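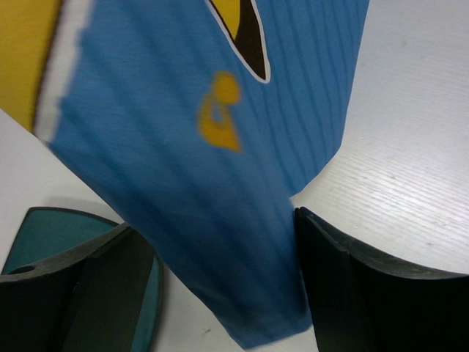
Chauhan Used Car Check: is the paid report worth it?

I have bought used cars for most of my adult life and I have never trusted a website that shows me a green tick. So when my neighbour Judite Barros told me she'd put her faith in the Chauhan online check before buying a hatchback, I paid for one myself on the car I was looking at, a nine-year-old estate from a dealer called Omine Motors on the Flesard road.

You type in the registration, pick the basic or the full report, and pay. The basic one told me the colour, the engine size and when the MOT ran out. All of that can be had free elsewhere in less time than it takes to find your bank card. The full report adds outstanding finance, write-off records, past keepers and a mileage history, plus a valuation.

The finance and write-off parts are the reason to buy a check at all. Mine came back clear on both, and the wording was plain enough. Further down it says the result depends on lenders and insurers having sent in their records, which I suppose is fair, but I'd have liked that sentence next to the tick and in the same size of type.

Mileage is where I started to grumble. The report gave it a clean pass. Then I went through the old MOT entries by hand and found one year in which the car had covered 1,313 miles, after years of ordinary use. That could mean a car standing idle on a drive. It could mean a clock that had been wound back a bit between tests. Chauhan's system only seems to care whether each number is higher than the last, so it said nothing. 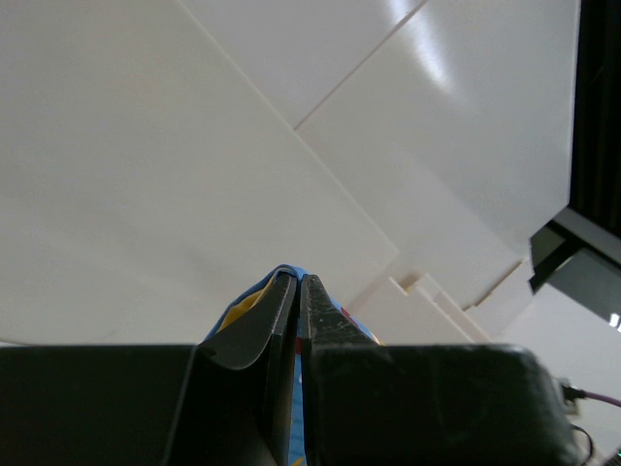

I rang the helpline to ask. The man was polite and read me the same page I had in front of me. He suggested I speak to the seller, so I did. Darmawan Ngui at Omine had a folder of garage bills, and one of them showed the car laid up from January with a gearbox fault. That satisfied me, more or less. A folder of paper did what the report hadn't.

The valuation I would ignore. It came out well above anything similar I could find for sale near Prullemlow, and it asks nothing about condition, tyres or service history. A dealer will be delighted if you bring it along. There is also a "buyer confidence score", and I couldn't find any explanation of how it's worked out. I got 3 stars out of however many there are — the page doesn't say.

They do email you a copy, and it prints neatly. The link stayed live when I went back to it later, so no complaint there. What did annoy me was being signed up to offers for warranties and breakdown cover, which took two attempts to stop.
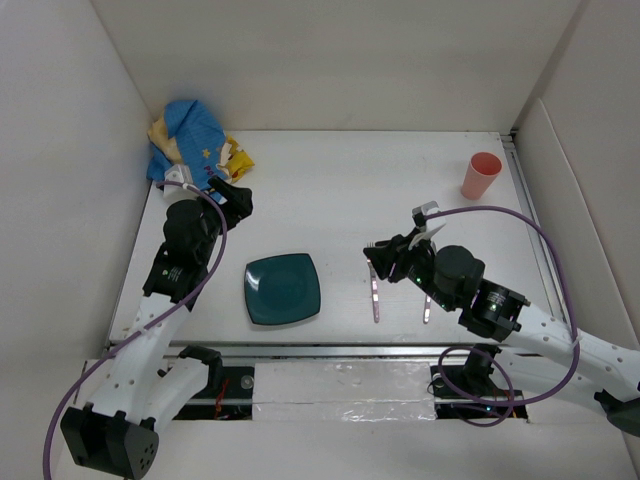
Would I pay again?

For the full report, yes, but only on a car I had already seen and driven, and only for the finance and write-off search. Skip the basic one. Read the MOT history yourself, line by line, and ask about any year that looks odd. I bought the estate in the end, after almost an hour underneath it with a torch.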